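# The brick room at Wattimena, a short gallery

I was told this was the good room. Whenever a building gets redone there is a good room, and it's the one that gets talked up in the leasing packet, usually with the word "flexible" somewhere close by. The packet for Wattimena says flexible four times on one page. So I went in March with low hopes and a tape measure, and came away with middling hopes and a page of notes.

My interest is narrow. I look at tables, chairs, floors, walls and the places where you plug things in. The lobby at Wattimena has been covered elsewhere by people who like lobbies. I wanted to know whether the furniture in the brick room makes sense for anyone who has to spend an afternoon there, and whether the place is as calm as Skye Aitken, who picked most of the finishes, promised me on the phone.

Skye's case goes like this: keep the old materials, keep everything new either white or black, and the room will settle down by itself. I've heard that argument in a lot of rooms. In half of them the white stuff was gray within a year and the black stuff showed every thumbprint. 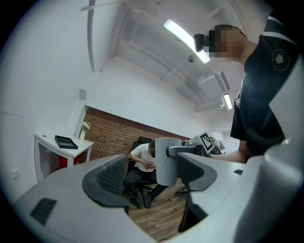 The chairs are where my doubts started. Black office chairs with tall backs are a safe purchase, and I understand why a building manager would sign for them, but they belong to desk work. You sit back in one and it's fine. People in shared rooms don't sit back much. They perch, they lean over their knees, they turn around to talk to whoever is standing behind them, and a tall back is no help with any of that. Sinéad Sheehan, who handles the bookings, says she has had no complaints. I'd point out that people rarely complain about a chair. They just stand up more.

The price I was given was $246 a chair. That isn't outrageous. It also isn't so low that you'd shrug and replace them if the tilt goes, and in my experience the tilt goes. I asked whether a couple of plain stools had been considered and got a polite answer that wasn't a yes.

As for the calm, I'm not sold yet. Hard floor, hard walls, and a booking sheet that lets people in from eight in the morning until late. My notes from the first hour say "echo?" with the question mark. By the second hour I had crossed out the question mark. Elspeth Gunn, who rents down the hall, suggests a rug. Skye doesn't want a rug over the boards. I can see both sides, but only one of them has to listen to the chairs.

## The table corner
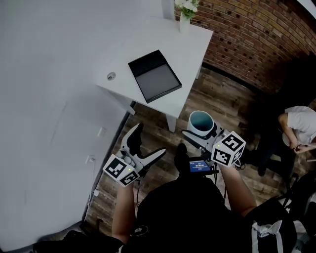
**Keir MacAulay**
*Furniture and interiors, Traston Notes*

White square table, red brick, brown boards, white flowers in a white vase. I expected to be annoyed by the flowers and I wasn't.

The table I have more to say about. A square top is supposed to be the flexible choice, since it doesn't tell you which side is the front. Fine. In practice a square table pushed toward the walls has two good sides and two that you reach across. The little gray grommet hole near the edge is a decent idea, provided the hole ends up on the side where the outlets are. Move the table or turn it, which is what "flexible" is meant to invite, and the hole may well be on the wrong side.

The outlets themselves are low on the white wall, close to the baseboard, and there's a thin white cable running along the bottom of it. White cable on a white wall is the kind of tidy that works from the doorway. Stand over it and you see a cable on the floor. I would have asked for a clip or a channel before I asked for flowers.

The black tray gets my reluctant approval. It has a raised rim and a flat gray inside, it's open, and it gives small things a place to be. I have reviewed desk organizers from Ikora and Hurnex with lids, dividers and slots for pens nobody owns, and I'd take a plain tray over most of them. My one question is whether it stays a tray or turns into the spot where receipts and dead batteries go to live. Sinéad says it gets cleared every evening. I'll believe that in a year.

Then the brick. I went in suspicious, having met too many "original" walls that came on a sheet. Several of the bricks here have dark recessed holes in them, so the wall looks dotted, and opinion in the building is split. Kirstin Moffat thinks the holes should be filled. I'd leave them alone. They will collect dust, and somebody will poke a pencil into one sooner or later, but filled holes always look filled.

The floor is the part I can't argue with. The boards run from light brown to quite dark, and the mix is forgiving in a way a single even color never is. If the budget had to go somewhere, I'm glad a share of it went underfoot.

So, a better room than the packet made me expect, with chairs I would swap and a cable I would deal with before the weekend. I've asked Skye to let me back in after 14 months of regular bookings, with the same tape measure, to see what color the white table is by then. She said yes, a bit too quickly.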